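The basket question, settled

Readers with long memories will recall that our August issue carried a short, sour paragraph from me about the cardboard boxes that follow this group wherever it goes. We have them under tables, on tables and, since the Kennedy Room changed its shelving, in the gap behind the piano. I said then that I would not mention the subject again until something had been done about it. Something has been done about it. We have bought a basket.

I should say that Annick Sandhu bought the basket, and the rest of us had opinions. The first opinion was Garnet Fraser's, and it was that a basket is a box with holes in. The second was mine. I wanted to know where it would live, and was told it would live on the table, where people could see it, and that this was the whole idea. The raffle at the spring supper has been drawn for years from whatever carton the crisps came in, with the prizes lying at the bottom, and Annick feels, quite strongly, that people will pay more for a ticket if the thing they might win has a handle.

She has a case. Last year we printed 638 tickets and spent most of the evening trying to get rid of them. This year we have ordered 500, which Laurier Desjardins calls realism and I call giving up, and we will see in due course which of us was right.

The basket itself came from Enenel, the shop by the old bus depot that sells candles, doormats and one very expensive clock. It cost £12. I had expected something flimsy with a bow on it. What we got is a proper piece of weaving, with a thick braided rim you could knock a shin on and a handle tall enough to get a whole arm through. I have been told that tall handles are old-fashioned. So is a raffle.

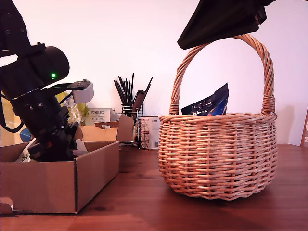 The new basket, with its first packet in.

Packing has begun, in the sense that there is one thing in it. It was put in slightly askew, in accordance with the advice Diane Chisholm gave us, which was that nothing in a hamper should stand up straight. Diane used to dress windows for a department store and speaks about tissue paper the way other people speak about their grandchildren. Her rules, as I managed to write them down, go like this. Tall things at the back. Flat things on their edges, never lying down. Fill the bottom with something nobody wants (old newsletters, she suggested, looking at me) so that the prizes sit up near the rim. Leave the cellophane until the very end, and do not let Garnet near the sticky tape.

What goes in next depends on you. We would be glad of biscuits, tea, jam with a legible date on it, decent soap and anything in a tin that you would be pleased to open yourself. That last test is worth applying before you leave the house. We still have the water chestnuts. They have now been in three raffles and won by three different people, all of whom gave them back, and I believe at least one of those people was being generous when he said he was allergic.

Dark packets show up nicely against the pale cane, Diane says, so if you are choosing between two things in the shop, choose the darker one. I pass this on without comment.

Please don't bring anything that needs a fridge. Please don't bring a plant. And if you are bringing a bottle, tell Laurier first, as he is keeping the list and gets upset when objects turn up that are not on it.

There remains the matter of the boxes. I had understood that the arrival of the basket would mean the departure of the cardboard, and raised this at the meeting. Abdul-Rahman Ofori pointed out that donations would still need somewhere to wait before going into the basket, and that a box was the obvious thing. Everyone agreed with him very quickly. So we have a basket and we also have the boxes, and if you look under the piano you will find there is now an extra one, marked BASKET THINGS, in Annick's handwriting.

Donations can be left in it on any club night, or handed to Annick at the door. The supper is in the Kennedy Room as usual, tickets are a pound a strip, and the draw is after the pudding. Winners take the basket contents home. Annick would like the basket back.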